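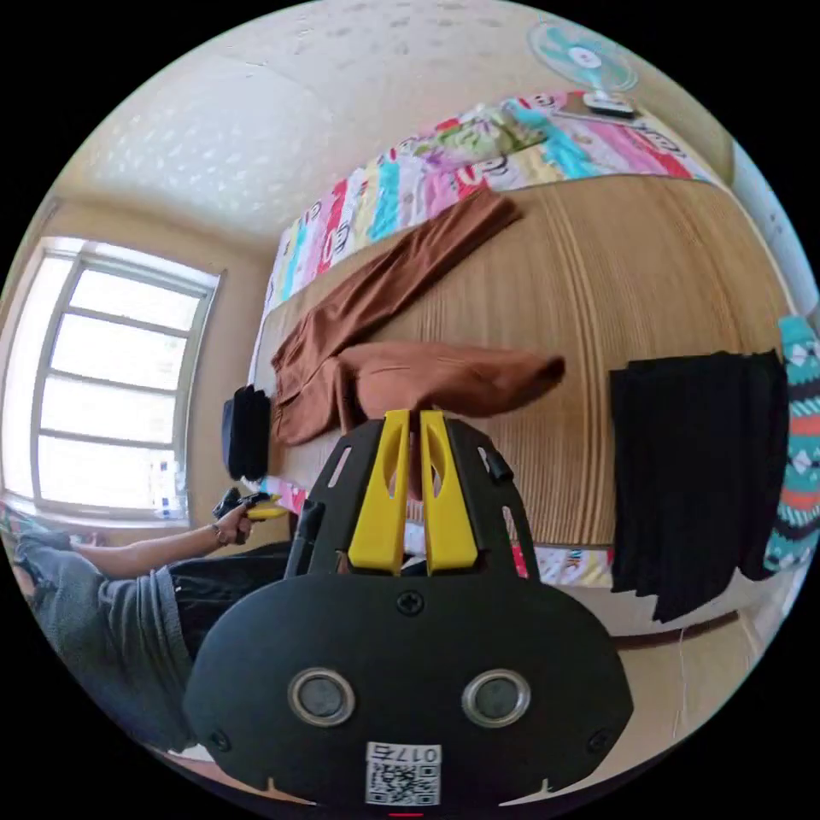

Llevo tres semanas durmiendo fatal y ya no sé a quién echarle la culpa. Al café, al móvil, al vecino de arriba que mueve muebles de madrugada (qué muebles, por favor, si el piso es igual que el mío y no cabe nada). El caso es que me he puesto seria con lo de dormir. Muy seria. Libreta incluida. Y una de las cosas que entraron en el plan fue lo de poner un sobrecolchón, de esos color tostado con rayas en relieve, tipo pana, que a mí me recuerda a unos pantalones que llevaba en el colegio y que picaban una barbaridad. Este no pica. Algo es algo.

Escribo esto deprisa porque en un rato tengo que salir, así que perdón por el desorden.

A ver, el insomnio. No es de los de no pegar ojo. Es peor, o a mí me parece peor: me duermo enseguida, como un tronco, y a las 2 estoy despierta. Los ojos como platos. Y la cabeza a mil. La factura del agua. Si contesté o no contesté a un correo de marzo. Una conversación de hace 10 años en la que dije una tontería. Todo junto, todo urgente.

Primero probé lo de quitar el café. Dos tazas al día tomaba, ni una más, y la segunda después de comer. Bueno, pues fuera la segunda. Resultado: dolor de cabeza, mal humor, y a las 2 despierta igual. He vuelto a la segunda taza. No me arrepiento de nada.

Luego las infusiones. Tengo el armario lleno. Tila, melisa, pasiflora, una mezcla de Clultdale que compré porque la caja era bonita y que sabe a heno. A heno de verdad, como chupar un establo. Me la tomaba muy obediente antes de acostarme y claro, lo que consigues con medio litro de líquido a las once de la noche es levantarte al baño. Genial la idea. Ahora me la tomo a media tarde, si me acuerdo, que casi nunca.

El móvil. Esto ya lo sabemos todos, no voy a dar la chapa. Lo dejo en la cocina y me compré un despertador de los de toda la vida. Un Isberg pequeñito, de segunda mano, con campanillas. Precioso. Hace un tictac que se oye desde el rellano. Dos noches aguantó en la mesilla. Luego pasó al cajón, luego al cajón envuelto en un jersey, y ahora vive en el pasillo con la puerta cerrada, así que para apagarlo me tengo que levantar. Eso sí funciona, mira. De la cama salgo. Con ganas de matar a alguien pero salgo.

Leer en papel también ayuda. Depende del libro, eso sí. Novela negra, prohibido, que me quedo hasta el final. Lo que mejor me va es una guía de arboles que tengo desde la carrera. El aliso, el fresno, la poda del fresno. Dos páginas y fuera.

Y la temperatura, que no le había hecho ni caso nunca. Yo era de manta gorda y calcetines hasta junio. Pues resulta que pasaba calor y ni me enteraba, me despertaba y pensaba que eran los nervios. Ahora abro la ventana un rato antes de acostarme, quito la manta gorda, dejo la finita. Noto diferencia. No sé si es la manta o que me apetece creerlo, pero noto diferencia.

Lo del sobrecolchón tiene su parte pesada, que es colocarlo. Pelearse con eso una sola persona es un espectáculo. Tiras de una esquina y se te va la otra. Tiras de la otra y se te sube el medio. En fin. Mi colchón de debajo es viejo, tiene su hoyo, mi hoyo, y cambiarlo entero ahora no entra en el presupuesto. Me había puesto 50 euros de tope para todo el proyecto dormir y entre el despertador y las infusiones ya iba justita. No voy a decir lo que me he pasado.

Ah, y la libreta. Me olvidaba de la libreta. La idea es apuntar todo lo que te ronda antes de meterte en la cama, para que se quede en el papel. La mía es una de tapas duras, marca Ho, con las hojas amarillas. El martes llené una cara entera. Leído por la mañana daba bastante risa: "llamar dentista, bombilla pasillo, ¿¿por qué dije aquello??". La bombilla la cambié. Al dentista no he llamado. Lo otro sigue sin respuesta.

Lo que no he probado: la melatonina (me da cosa sin preguntar antes en el médico), los tapones (me agobian, me oigo la respiración y es peor), y una aplicación de sonidos que se llama Datanholm y que me recomiendan en el trabajo cada vez que bostezo. Lluvia, tren nocturno, chimenea. Pero para eso tendría que meter el móvil otra vez en el cuarto y ya me conozco. Entro a poner la lluvia y acabo mirando pisos en pueblos donde no he estado en mi vida.

Tampoco he conseguido lo de acostarme siempre a la misma hora. Entre semana más o menos. El finde un desastre. Y la siesta, la siesta no la toco, lo siento mucho, he leído ya cuatro artículos que dicen que la quite y los cuatro los he cerrado a la mitad.

Balance de momento, que me tengo que ir: duermo un poco mejor. Un poco. Sigo abriendo el ojo a las 2 pero algunas noches me doy la vuelta y me vuelvo a dormir, cosa que hace un mes ni en sueños (perdón por el chiste, no lo he visto venir). Lo que peor llevo sigue siendo la cabeza, que no hay colchón ni tila que la calle. Una cosa que me va haciendo efecto es repasar mentalmente la casa de mis abuelos, habitación por habitación. El recibidor, el perchero, el espejo torcido. No suelo pasar de la cocina.

Si alguien tiene trucos que no sean contar ovejas ni dejar la siesta, abajo están los comentarios. Contesto tarde pero contesto. Y si alguien sabe como se silencia un despertador de campanillas sin cargárselo, tambien. Me voy que no llego.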